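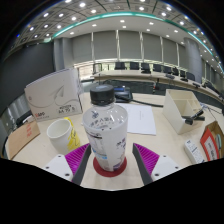 Water hardness and why I stopped trusting my filter jug

I moved to Femholm in February and the first thing I broke was the kettle. It's a Kuroda with a concealed element, and it had done four years in a soft water area without so much as a mark. Six weeks here and the base was covered in a pale crust that came off in plates. The tea had a film on it that split into islands when you moved the cup. I had read about hard water before, in the way you read about earthquakes in other countries.

So I bought a conductivity meter. It read 660 ppm straight from the kitchen tap. I ran it again after letting the tap go for a minute, then in the bathroom, and got the same number.

A word about that number. A cheap meter doesn't measure dissolved solids. It measures how well the water carries current and then multiplies by a fixed factor to give a figure in ppm. The factor assumes a certain mix of salts. If your water has a different mix, the figure is off, and the meter has no way of knowing. It also can't tell calcium from sodium. Water that has been through a salt-based softener can give nearly the same reading as the water that went in, and yet it won't scale a kettle at all. A lot of forum arguments would be shorter if people kept this in mind.

What you want to know for scale and for taste is two separate things.

General hardness is the calcium and magnesium. These do most of the useful work in extraction, at least according to the coffee people, and the calcium is also half of what ends up on the element.

Alkalinity, sold on test kits as carbonate hardness or KH, is mostly bicarbonate. It's the buffer. It neutralizes acid, so high alkalinity makes coffee taste flat and makes tea go dark and dull. It's also the other half of the scale. When you heat the water, bicarbonate breaks down, carbon dioxide leaves, and calcium carbonate drops out.

Both are normally quoted as calcium carbonate equivalent, even when there isn't any calcium carbonate in the water. This is a bookkeeping convention and it confused me for an entire evening.

My first fix was a filter jug, a Skornex, the tall one that fits in the refrigerator door. The cartridge holds carbon and an ion exchange resin. In most of these jugs the resin is a weak acid type that swaps calcium for hydrogen. The hydrogen then reacts with the bicarbonate, so hardness and alkalinity drop together. On the first day the results were excellent. No film, no crust, and the tea was the right color.

It didn't last. I tested every few days with a drop kit (the kind sold for aquariums, where you count drops until the color changes) and kept a running total of how much water had gone through. At 56 liters the alkalinity coming out was over half of what was going in. The indicator on the lid still showed most of its bars. The indicator is a timer. It has no idea what your water is like, and on water like mine a timer set for an average household is going to be generous.
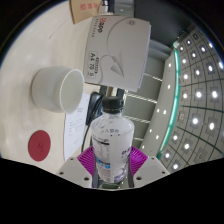
There's another problem with a jug, and it bothers me more than the short life. The output drifts. Fresh resin takes out too much and old resin takes out too little, so the same recipe gives you a different cup each week. If you're trying to change one thing at a time, which I was, with a new burr set in the Gunemska grinder, you can't separate the grinder from the water. I spent most of a month adjusting the grind to chase a cartridge that was wearing out.

Afiq Subramaniam, who I used to share an office with, had been through all of this with an espresso machine and sent me his notes. His approach is to stop correcting tap water and build the water up from nothing. Start with distilled or deionized, then add a known amount of two concentrates, one for hardness and one for alkalinity. Both are made from things you can buy in food grade: magnesium sulfate (Epsom salt) for the first, sodium bicarbonate (baking soda) for the second.

The method, as I do it now:

Make each concentrate in its own bottle. Don't combine them at full strength, as you can get a cloudy mix with a deposit at the bottom, and then you no longer know what you're dosing.

Weigh the salts on a scale that resolves to a hundredth of a gram. A kitchen scale isn't good enough for this. Weigh the water too. Measuring jugs are worse than people think.

Check the label on the Epsom salt. The common form carries seven waters per unit, and that's more than half its weight. If you use a recipe written for the dry form you'll come out at less than half strength.

Dose by weight into the distilled water, cap, and invert a few times.

My target is 80 for hardness and 31 for alkalinity, both as calcium carbonate. I arrived there by going down from Afiq's values until the filter coffee began to taste sharp and then going back up a step. With black tea I don't have strong feelings. It wants a bit less buffer, I think, but I haven't tested this blind and I don't want to claim more than I know.

Scale is no longer an issue. There's almost no calcium in this water, only magnesium, and at these levels it stays in solution at kettle temperature. I descaled the Kuroda once with citric acid when I switched over and have left it alone.

Some drawbacks. Cost is higher than the jug if you buy distilled by the gallon, and carrying it up the stairs is a chore. I looked at a small reverse osmosis unit and may still get one, but the landlord would have to agree to a tee on the cold line and I haven't asked. Magnesium-only water also tastes slightly odd on its own - a little bitter at the back - so for drinking cold I still use the tap, which is perfectly safe, or whatever bottled water is on offer.

On bottled water as a brewing base: it can work well, and it's the easiest route if you make one cup a day. Look for the bicarbonate line in the analysis, then calcium and magnesium. Ignore pH, it tells you very little without the alkalinity. To turn bicarbonate in mg per liter into alkalinity as calcium carbonate, multiply by 0.82. For hardness, multiply calcium by 2.5, magnesium by 4.1, and add them. Not every brand prints all of these, and the source can change between batches, so I recheck when I change stores.

Next I want to try swapping part of the magnesium for calcium chloride, which Afiq says gives a heavier body. I've ordered the salt. It pulls moisture out of the air, so weighing it dry is unreliable, and he makes it up as a solution and checks the strength with the drop kit. I'll post the numbers when I have them.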